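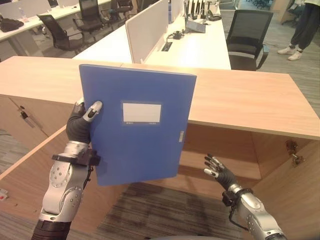
Parking minimums in Stekden: a planner defends them, sort of

The planner who agreed to talk to me has worked on the Stekden zoning code for 12 years and asked that I leave the name out. Fine by me. The code speaks for itself, and what it says is that a restaurant on Hurnurgate needs one parking space for every 90 square feet of dining room.

I asked where the 90 came from.

"It was in the code when I got here," the planner said. "I believe it was taken from another town's ordinance. We've looked for the original study and I can't tell you there was one."

That is a lot of asphalt to pour on the strength of a study that can't be found. The planner didn't argue the point, but did argue that the number does a job. "If we dropped it tomorrow, the first call I'd get would be from a homeowner two blocks over who can't park in front of her house. I get those calls now, with the rule in place."

Which made me wonder what the rule was buying. If people on the side streets are already complaining, more required parking behind the shops hasn't fixed it. The planner said the lots are "underused at certain hours." I have walked past the one behind the old Jurkance furniture store at lunch, at dinner and on a Saturday morning, and I would like to know which hours are the other ones.

The Jurkance building is the reason I called. Laaksonen, the company that owns it, wants to put 20 apartments upstairs and keep retail on the ground floor. Under the code as written, that needs 149 spaces. The lot can't hold anything like that many, so the project needs a variance, and it has been waiting on one since May.

"The variance process is the flexibility," the planner told me. "People say the code is rigid. It isn't, you can come in and ask."

You can, if you have a lawyer and can carry an empty building while you wait. Laaksonen can. I asked whether somebody opening a sandwich shop could do the same, and got a long pause. "It's harder for a small applicant. I'd agree with that."

There is a draft on the shelf that would cut the minimums in half downtown. I read it and I'm not impressed. Half of a number with no basis is another number with no basis, and the draft keeps the same table of uses, with its separate entries for bowling alleys and funeral homes. The planner called it "a step the council could live with."

Would the planner get rid of minimums altogether, given a free hand?

"Downtown, maybe. I'd want to see the street parking priced first. You can't give away the curb and then act surprised when it's full."

That was the most sensible thing I heard in an hour, and it isn't in the draft. I asked why. The planner said meters had come up at a meeting once, and it hadn't gone well.

The draft goes back to the council after the summer recess. The variance is on a separate schedule, and the planner would not guess at a date.

Posted 7/2/99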